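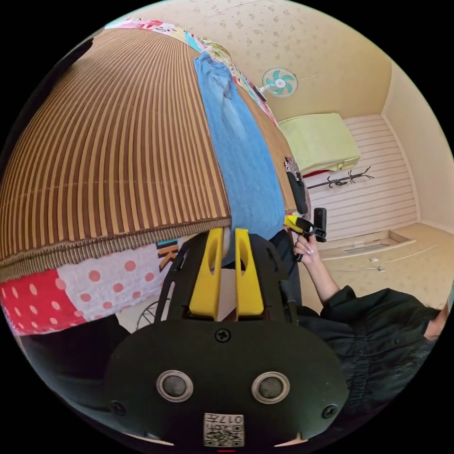 By Kavinda Paul, Betport Student Robotics

BETPORT, January 1, 2022 — The Betport Student Robotics club has opened the second stage of its household handling project, in which members use hand-held grippers to record everyday jobs in ordinary bedrooms. The recordings will be used to train Dillby, the two-armed robot the club is building for the Akanda student competition in July.

The first stage was carried out at a workbench in the club's room at Asis Technical College. Members handled towels and small boxes on a flat table under fixed lighting, and by the end of last term the club had 1000 usable recordings. Dillby learned to pick up a towel and fold it once, but its results dropped as soon as the towel was moved to a sofa or a bed.

The second stage takes the work into homes. Members are working with woven mats, jeans and other items laid on beds, over quilts with plenty of pattern in them. A frayed fringe or a patchwork cover is hard for the robot's software to separate from the object it is meant to pick up, and the club wants many such cases in its training set.

Each gripper has two yellow fingers in a black frame, and the housing carries a numbered label with a QR code. The number goes into the session log with the room, the task and the member's initials, so a problem with one tool can be traced to the recordings it made.

"We had a robot that was good at our table," said Kavinda Paul, who leads the club's data team. "The competition is set up like a house, with beds and chairs and things left on them. We needed to practice in places like that."

Paul said the work is slower than it was at the bench. A member may spend most of an afternoon on one task, moving the same pair of jeans to a new spot on the bed between attempts. Dropped items stay in the log and are marked as failed attempts. Recordings with a blocked camera view are removed.

The Akanda competition asks student teams to tidy a furnished room without help from an operator. Teams are given the list of object types ahead of time — the layout is kept back until the morning of the event. Points are awarded for each item put in its place and taken away for items that land on the floor.

The club has 68 members, from first-year students to those in their final year. No programming experience is needed to join the data team. New members attend two evening sessions on using the grippers and filling in the log before they record on their own.

The club will post its task list and a blank session log on its website for other school and college teams. Households in Betport that would like to host a session can write to the club through the Asis Technical College front office. Sessions are held on weekday afternoons, and an adult from the household must be at home.

Media contact:
Kavinda Paul
Data Team Lead, Betport Student Robotics
Asis Technical College, Room 2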